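How I clean and reset a gray tote (and what goes back in it)

I have one big gray bin that lives on the workbench in my garage, and over the years it has turned into the place where everything lands. Gloves, scoops, cords, little bags of screws, the box something came in that I swear I'm keeping for the warranty. If you have a bin like that, you know how it goes! You reach in for one thing and come out with another.

I got serious about it in March, mostly because my neighbor Rupert Thaler borrowed a scoop from me and I had to tip the whole thing out on the driveway to find it. So this is the routine I use now. It takes me most of a cup of coffee, longer if the bin is sticky.

What you need

Dish soap (I use the plain Cleltance one, but whatever is by your sink is fine)
Warm water in a bucket
A soft brush and a couple of old rags
Baking soda
A towel to set things on
Painter's tape and a marker

Step 1. Take it all out

Everything. I used to clean "around" the stuff and all I did was push grit into the corners. Lay the towel next to the bin and put things down in kinds: soft things, plastic things, boxes, cords, little packages. Don't make decisions yet. I lose half an hour every time I start reading labels at this stage.

Step 2. Knock out the dry dirt

Carry the bin outside, flip it over and give the bottom a few good slaps. Then brush it out. The fold where the walls meet the floor is where all the crud hides, so run the brush along there twice. If your bin has drain holes, poke them clear with a pencil or a skewer.

Step 3. Wash and rinse

Soap, warm water, rag, done. For black scuffs I make a paste of baking soda and water and rub in small circles (please skip the steel wool, I ruined the finish on a Plarner bin that way and it has held dirt ever since). Pale scratches are there for good. I've made my peace with mine. Old label glue comes up with cooking oil left on for ten minutes, then more soap.

Step 4. Dry it for real

I prop mine on its side against the fence. An hour in the sun is plenty, and in winter I wipe it and leave it in the laundry room overnight. Put things back in a damp bin and your gloves will smell like a pond by the weekend.

Step 5. Put back only what earns its spot

My rules, and yours can be different:

Boxes go on one side, lengthwise, with the label end where you can read it.
Gloves get shaken out and laid flat. If one has lost its partner, it gets a week.
Scoops go along the front wall, handle toward the hand you grab with.
Cords get looped and tied with a twist tie. Tape a tag on and write what it's for.
Anything in a crinkly clear package gets used, moved to a drawer or tossed.

I try to leave some of the floor showing. My friend Tharindu Debnath fills his right to the rim and says he knows where everything is, and I've watched him look for a tape measure, so I'll leave it there.

Step 6. Do a two-minute pass now and then

I do mine while the kettle is on. Pull out trash, straighten the box, re-loop whatever came undone. The full wash I only do when the seasons change.

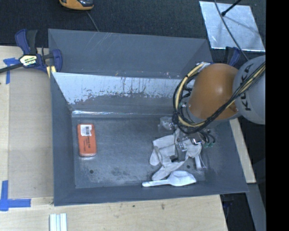 Can I put a plastic storage bin in the dishwasher?

Most big ones won't fit, and the heat can warp the walls on the ones that do. Wash it by hand in a tub or out in the yard with a hose, and let it air dry before you load it up again.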